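Forum > Arms and Grippers > Two-arm setups > Wrist camera blocked by its own fingers on mug pickup

Asked by Samah Lahlou, 2025-05-19

I run two black tabletop arms on a wooden bench, facing each other, each with a small camera at the wrist. I'm comparing two finger sets before I order more: the plain tapered Ellotard fingers that came with the arms, and the wider padded ones from Mallberg. The job is to pull a cloth out of the way, pick up a mug and put it on a dish.

With the tapered set the mug goes fine in most runs. The dish is the problem. When the near arm is low, its left finger and the mount cover most of the dish, so the controller has very little of the rim to go on and it guesses.

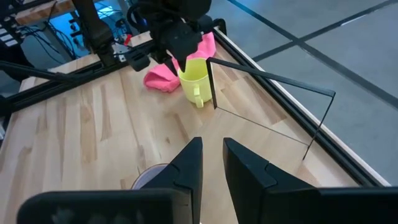 The far arm makes it worse when it comes in over the mug at the same moment, because then the near camera loses part of the mug rim as well. I have done 50 runs with each set and the padded fingers hide even more, but they drop the mug less. Controller is a Sibiya, stock settings. Should I move the camera, change fingers, or add an overhead camera? I would like to keep the cost down.

2 answers

Kerstin Rønning

Add the overhead camera first. I had the same trouble with tapered fingers and spent weeks tilting the wrist bracket. Every angle that showed me the dish lost me the fingertips – and you need the fingertips for the handle.

Fix the second camera to a post on the rail, well above the highest point the arms reach. Mine is 70 cm over the table. It doesn't have to be a good one. Use it for where the dish and the cloth are, and let the wrist camera handle the last 4 cm or so of the approach. If the controller only takes one stream per arm, check the Astness adapter. It merges two streams, but it adds some delay, so slow the arm down while you test.

Also stagger the arms. Have the far one clear the cloth and back off before the near one starts. It costs you a little time per run, and you won't have both grippers at the mug together.

I wouldn't judge the fingers until that is done. Your 50 runs mix up two things, bad view and bad grip. Log them separately: did it reach the right spot, and did it hold.

Malachy Nic Giolla

Padded ones. We did 2,000 picks on the tapered fingers at work and the tips were worn by the end. Mugs are slippery. Didn't try it with a dish though.

Comment from Samah Lahlou: Thanks both. I'll stagger the arms first, that's free. Kerstin, does your post shake when the arm on the same rail stops hard?

Comment from Kerstin Rønning: A bit. I clamped it at two points and lowered the acceleration.

Contact | Copyright 2025 | Back to top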